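Keeping a Second Language Alive in the Kitchen

I started putting Spanish labels on things in February, after a trip where I froze up trying to ask for a fork. Two years of evening classes and I couldn't get "tenedor" out of my mouth! So the kitchen became my classroom, and these are the habits that stuck.

Label the insides of doors, not the fronts. You get a second to guess the word before you open up and check (and guests don't have to look at my handwriting). Masking tape peels off painted cabinets fine if you don't leave it there all year. Write the article too, "la taza" and not just "taza", or you'll be guessing genders forever like me.

Write the grocery list in Spanish. All of it, even the boring stuff. If you don't know the word, draw a little picture and look it up when you get home - standing in the aisle with a dictionary is no fun and the milk gets warm.

Set the timer for 15 minutes while you cook and talk through everything you're doing. Corto la cebolla, caliento el aceite. It feels silly for the first few nights and then it doesn't. I skip this one when I'm frying anything, I can't conjugate and watch hot oil.

Cook from a recipe in the language once a week. Start with something you already make, so a word you misread won't ruin dinner. I have an old community cookbook called Espiritu with 51 recipes in it, and I'm still stuck in the soups. Recipes are great for commands, by the way: mezcle, añada, deje reposar.

Drill the silverware at the table. Pick something up, say it, use it in a sentence, put it down. Cuchara, cucharita and cucharón took me ages to keep straight. 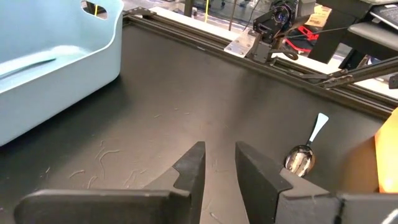 Nuno Leitão wrote in to say that the labels worked for him too, but only once he swapped single words for short phrases, so his drawer says "pass me the small spoon" instead of "spoon." He does his in Portuguese for the kids and moves them every couple of weeks, because after that everybody stops reading them. I'm stealing that.

One more, for the fridge: keep a scrap of paper there for words you had to look up twice. Mine currently has colander, lid and leftovers on it. Escurridor, tapa, sobras. I'll take them down when I can say them without peeking.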